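Tresska Bench Items – Data Card

Version from December 2018
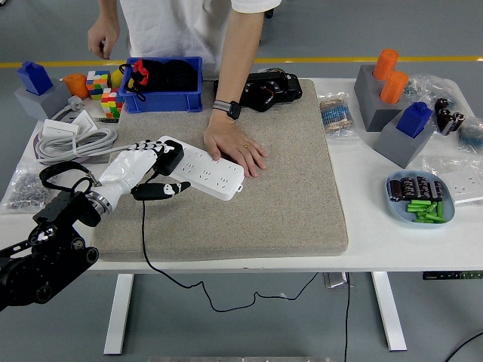
Tresska is a small collection of pictures about everyday items on a work table: power strips, plugs, cables, small parts in bags, and simple toys. We made it because most collections we tried had clean product photos only, and our users at Cloveck asked for tables with many things on them. A typical table has a beige felt mat in the middle with a white multi-outlet power strip lying diagonally on it, and the smaller items stay near the sides. Bags are labeled by their content, so the clear bag with resistors and the clear bag with small silver screws have different labels, even if the plastic looks the same.

Contents

The collection has 500 pictures in 8 folders. Each folder has one text file with the labels. Please read it before you use the folder, the names are not always the same as in the older Flutico list.

Labels

plug – any black or white plug, inserted or lying free
strip – power strip with more than one outlet
cable – also when it is coiled, or goes over the edge of the table
bag_small_parts – screws, resistors and similar, with the content as a second word
crate – open plastic box, any color
puzzle_cube – each cube is labeled alone, also when 2 of them touch

Known problems

Thin black cables are difficult. In two folders the label ends at the table edge and the part on the floor is missing. We started to correct this in September and it is not finished.

The Watkins subset uses "socket" for both the wall panel and the strip. Do not mix it with the other folders before you rename.

Corrections are welcome – please write the folder name and the label in your message.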